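Chapter 6
Legislative Committees and the Control of the Agenda

Most bills introduced in a national legislature never reach a final vote. Some are withdrawn by their sponsors, some are merged with other bills, and a large share expire when the session ends. The stage at which these outcomes are decided is usually the committee stage. This chapter examines who sets the committee agenda, what rules limit that power, and how party leaders respond when a committee chair does not share their priorities.

6.1 Two meanings of agenda power

Positive agenda power is the ability to bring a proposal to a vote. Negative agenda power is the ability to keep a proposal from being voted on. The two are often held by the same office, but they have different effects. A chair with only negative power can protect existing law and cannot change it. A chair with only positive power can force a vote and may lose it.

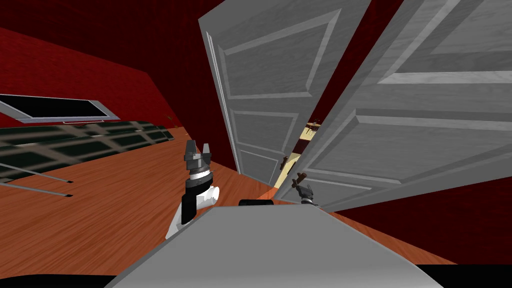
Figure 6.1. Paneled double doors, computer rendering.

The distinction matters for measurement. Roll-call records show the proposals that were voted on. They do not show the proposals that were held back, and a study that relies on roll calls alone will tend to overstate agreement within the majority party. The Otach data set, used in the exercises for this chapter, addresses the problem by tracking 222 bills from introduction to final disposition, including those that were never scheduled.

6.2 Discharge rules

A discharge rule allows the full chamber to remove a bill from a committee that has not acted on it. Rules differ in the number of signatures required, the waiting period, and whether the names of signers are made public. In the Gesidska assembly, the model case used throughout Part 2, a petition needs the support of 15 members and may be filed only after a bill has been in committee for two months. Petitions are rare under this rule. Rarity does not show that the rule has no effect, as a chair who expects a petition to succeed may schedule the bill first. 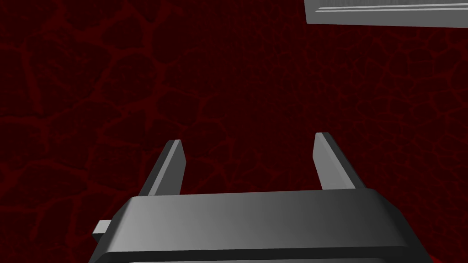

Figure 6.2. Dark gray gripper with its two fingers spread, computer rendering.

6.3 Plan of the chapter

Section 6.4 sets out a spatial model with one chair, one floor median, and a fixed status quo. Section 6.5 adds party leaders who can replace the chair at a cost. Section 6.6 compares the Dada and Rissanen procedures for assigning bills to more than one committee. Readers who have not covered single-peaked preferences should review Chapter 2 before starting Section 6.4.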